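How to Run a First Compass Walk With Your Den

If your kids are anything like the ones in our den at Gritwood, they have been asking to use a "real compass" since the very first meeting, and there is no good reason to make them wait! A short compass walk is a lovely thing to do with six- to eight-year-olds, and you can set the whole thing up in an afternoon.

What you will need

One baseplate compass for every 2 children (the cheap ones are fine, just check that the needles all agree before you hand them out)
5 markers, such as tent pegs with a strip of bright cloth tied on
Index cards and a pencil
A whistle for each grown-up

Setting up the course

Pick a field or a park with open ground and not too much brush. We use the lower meadow at Limunham, where you can see from one end to the other, and that takes a lot of worry off the adults. Stand at your starting point, choose a bearing, and walk it off yourself, counting your steps. Put in a marker and write the bearing and the steps on a card. Do the same from that marker to the next one, and keep going until you have used all five. Our course comes to 1175 steps, grown-up ones, and that was plenty for the littlest walkers.

Remember that children take shorter steps than you do, so tell them the card gives "leader steps" and let them work out what that means. They love this part, and you will hear some very serious arguing.

Teaching the compass

Before anyone sets off, gather in a circle and practice holding the compass flat, right at the belly button. Turn the dial to the number on the card. Then turn your whole body (not the compass!) until the red end of the needle sits inside the red outline. Some dens say "put Red in the shed," and it does stick. Have everybody find north together, then east, then a tree of your choosing. Keep belt buckles, magnets and phones well away from the needle.
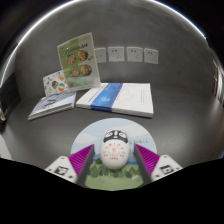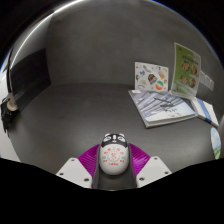 On the walk

Send the pairs out a few minutes apart so they don't simply follow the children in front. One child holds the compass and the other counts, and they trade jobs at every marker. Keep a grown-up near the second and fourth markers, where small mistakes start turning into big ones. If a pair drifts off, let them wander a little before you ask them to check the dial again.

With 16 children we needed most of the morning, snack included. Bring more water than you think you need, and pull up all your pegs before you head home.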